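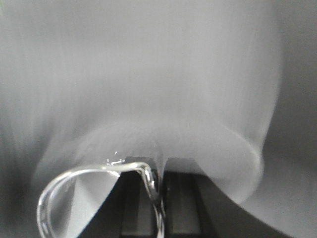
*Clear glass and white object-free zones: glass gets its own spot first.*

# Reset a Teaching Lab Bench in 8 Minutes

I love a bench that's ready to go when you walk up to it, and getting there is easier than it looks! I picked up this routine from Vangelis Mavromatis when we shared the wet lab at Lirkholm, and I've used it after every session since February.

## 1. Glass goes first

Glass is what breaks, so deal with it before you move anything heavy. Carry one piece at a time, and wash and rinse it before it goes anywhere near storage. If you find a chip, set the piece aside in the broken-glass box. Don't save it for "one more use" — I've done that, and I have the scar.

## 2. Give every kind of thing its own bin

Plain rectangular bins are great for this. Ours follow a simple plan:

- beaker and stirring rod together
- funnel on its own
- tripod on its own, standing up
- test tubes in the rack, at the end of the row

Push the bins together along the back of the counter so the front stays free for working. Keep the same order every time, and after a week your hand will go to the right bin without looking.

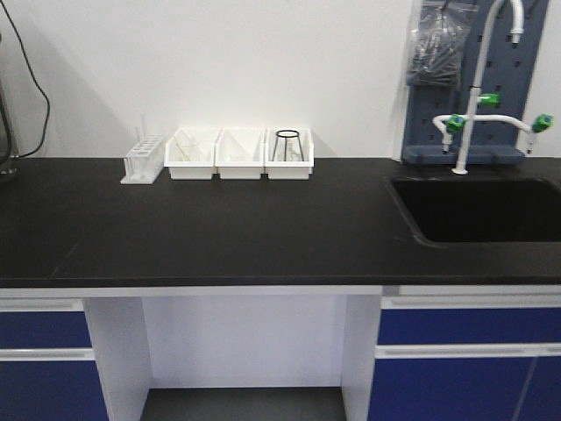
Once the row is straight, turn to the sink. Pick out any bits of label or paper, run the water for a few seconds, and close every valve on the faucet by hand. A quick wipe behind the sink is worth it too, especially along the bottom of the drying rack, where drips like to collect.

## 3. Wipe from back to front

Use a damp cloth and long strokes, then follow with a dry one. Black countertops show every streak, so I fold the dry cloth over and go again. It's so satisfying!

Keep wet cloths well away from the outlets. Unplug your hot plate or stirrer before you start, coil the cord, and use a dry cloth only for the strip along the wall.
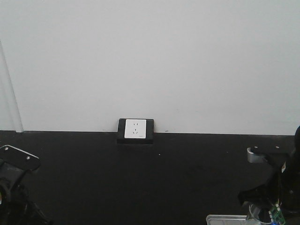 *The outlet by the wall. Dry cloth only here.*

## 4. Last look

Crouch down until your eyes are level with the surface. Water spots and stray slivers of glass show up much better from there.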